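Quiet Hour Comes to the Becerra Pool in January

If you've got a kid like mine, who loves water more than anything on this planet and hates hand dryers more than anything on this planet, I have some good news. The Becerra Pool is starting a low-sensory swim hour in January, and I've already got the sign-up email starred, flagged, and forwarded to my husband twice.

The session runs from 8 to 9 in the morning, before the lap swimmers get in. No music, no whistles unless there's an emergency, and the hand dryers in both locker rooms will be switched off at the wall with paper towels put out instead. The big overhead lights on the shallow side stay off too. The pool is capping it at 50 swimmers, and siblings count toward that number, so don't assume you can bring the cousins along at the last minute.

I called Ezequiel Cisneros, who runs the aquatics program, to ask all my nosy mom questions. He was very patient with me! He told me 400 families answered the survey the pool sent out over the summer, and the dryers came up more than anything else, including the price. "I'd walked past those things for years," he said. "Then I stood under one and really listened to it."

Cost is $6 a swimmer, and a parent or aide who gets in the water to help goes free. You can bring your own goggles, ear defenders, puddle jumpers, whatever works. Long-sleeved swim shirts and leggings are fine as long as they're swim fabric (my son wears two rash guards at once, and I asked, and that's fine too). Room 808, upstairs past the front desk, will be open as a break room with the lights low, and you can go in and out as often as you need without losing your spot.

A few things I'd still like to see. There's only one family changing room, and with that many swimmers there's going to be a line, which is pretty much my kid's least favorite thing. Cisneros said they're looking at curtains for the big locker room but wouldn't give me a date. And the online form makes you pick a swim level, with no box for "swims like a fish but won't put his face in." I picked beginner. You can change it at the desk.

Registration is through the Famosero page the city uses for all its classes. If you've used it for soccer, your old login should work. If the page freezes on the payment screen - mine did - the front desk will take your name over the phone.

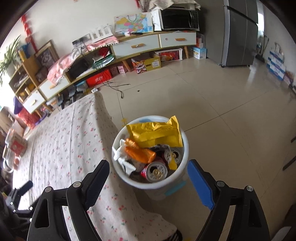
A wastebasket filled with snack wrappers and cans, beside a bed with a cherry-print sheet.

The pool plans to run the hour through the end of spring and then send out another survey. Please fill it out even if you only make it once, and even if you only make it as far as the lobby. We've had plenty of lobby days ourselves, and I plan to write that down.

Parents who want to see the building first can stop by the front desk any weekday afternoon and ask for a walk-through. Bring the kid, bring the ear defenders, and ask them to show you Room 808.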